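**From the Flirnach bench** - March 20, 2020

Readers of the December issue will recall that our two-armed setup had learned to tidy a table, provided the table was one it had met before. Elie Saab has spent the weeks since then trying to cure it of this, and we have a result, of sorts.

The old method trained on whole tasks from start to finish. Jernmont, as we call the new one, chops each demonstration into short stretches and learns them separately, then learns when to hop from one to the next. The idea is that a robot which fumbles a pick-up can go back a step and have another go, where the old one would carry on regardless, placing thin air in the box with great care.

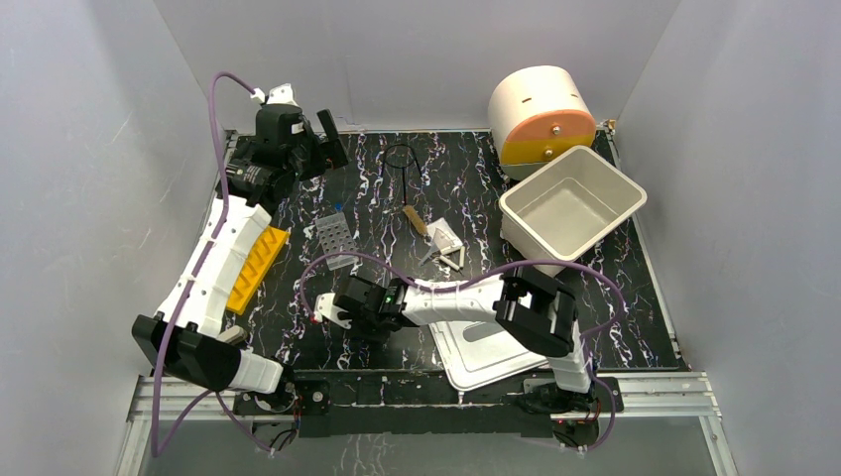
Training used 50 demonstrations, all done by Elie, whose patience is now a matter of record. We then ran 14 trials with the objects moved to places the arms hadn't seen. Jernmont finished 13. Drarkura, our older method, finished two, and we have agreed to be kind about the second.

Before anyone orders a cake, the trials were short and the objects were familiar ones. Small flat things are still the hard part. A gripper with two fingers has little to say to a thin stick lying flush on a table, and most of the retries went on exactly that sort of item. Lids come next on the list of grievances. The arms are also slow - you could make tea during a run, and several of us did.

Elie's view is that the hopping matters more than the chopping. With the stretches kept but the retries switched off, the gain over Drarkura mostly vanished. We'd like to see that repeated with someone else's demonstrations before it goes in the paper.

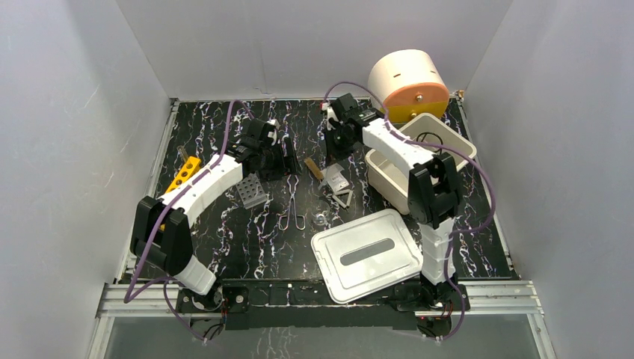 ### What's next

The Haddad group has asked for the code, and will get it once the comments have been made fit for visitors. After that come new objects, and a second person to do the demonstrations. Names to Elie, please.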